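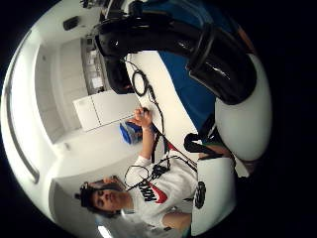

So which would I pick for recording hand demonstrations, the Cumirero hand-held gripper or the Zaron sensor glove? For anything soft or fiddly I'd pick the glove, and for plain pick-and-place I'd save my money and get the gripper.

That's the short version. The long version is that I've had both on my desk since May and I've changed my mind twice, so bear with me.

The Cumirero costs 765 and you can tell where the money went. The grip is comfy, the fisheye view takes in loads (far more than I thought I needed, and now I miss it when I haven't got it) and the trigger has a nice light pull. I had it going before my first cup of tea was finished. What I don't love is the weight at the front end. After 58 takes of the same cup-stacking task my wrist was properly grumbling, and my last few takes were sloppy enough that I binned them.

The Zaron is a different animal at 1,399. You wear it, so your fingers do finger things – pinching a corner of cloth, smoothing it flat, sliding something along with the side of your thumb. Folding was where it won me over completely! With the gripper I end up planning every fold like a chess move, and with the glove I just fold.

Setting up is a faff, though. There's a calibration routine each time you put it on, the sizing runs small, and I'd really like fewer wires. Tracking depends on the marker cube on the back of the hand, so you have to learn not to turn your palm up and hide it from the overhead camera. I still forget. Small bottles are fine, by the way, spray triggers less so, as the fingertips are a bit bulky for them.
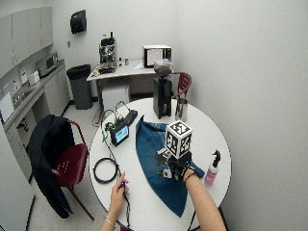 Mathebula wrote in under my first-impressions post to say that the cube is less of a bother with a second camera set low down at the side, and that the calibration gets much quicker once you save a hand profile. I've tried the profile trick and it does help, so thank you. The second camera will have to wait until I've recovered from buying the glove.

One gripe for both makers: cables. My Drasten controller has its sockets on the wrong side for a right-hander, so whichever tool I'm using, the lead ends up across my work. A longer one with an angled plug sorted most of it.

Four stars for the glove, three and a half for the gripper, and I'm keeping both for now.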